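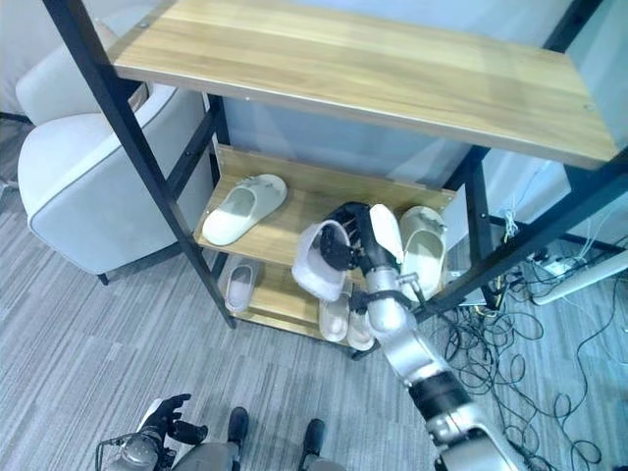 Lodging a Proof of Debt: Frequently Asked Questions

Norkon Pty Ltd (In Liquidation)
Liquidator: Shahla Akbari, Vahidi Advisory

Who should lodge a proof of debt?
Any creditor owed money by Norkon on the date of appointment. Creditors of Ustar, a related company, must lodge separately.

Is there a deadline?
Proofs must be received by 13 June 2018 to be counted in the first dividend.

I lodged a proof in February to vote at the meeting. Is that enough?
No. A proof admitted for voting is not admitted for dividend.
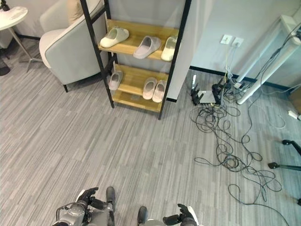 Shoe rack with slip-on shoes on the two higher shelves.

What documents are needed?
Attach invoices, statements and any signed supply terms. Claims over $1580 also require proof of delivery.
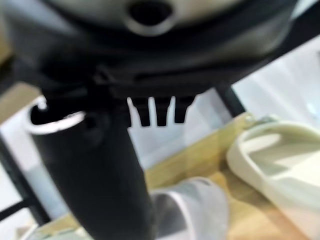

Retention of title claims are handled apart from proofs of debt. The claimant must identify the goods by serial number or mark and link them to unpaid invoices. A general description does not meet this test: "black part with three small teeth in a row" could fit many items of stock. Send claims to the Gindedska office.

Can a rejected claim be reviewed?
Yes. The notice of rejection states the time allowed for an appeal to the court. Quote reference 429 in all letters.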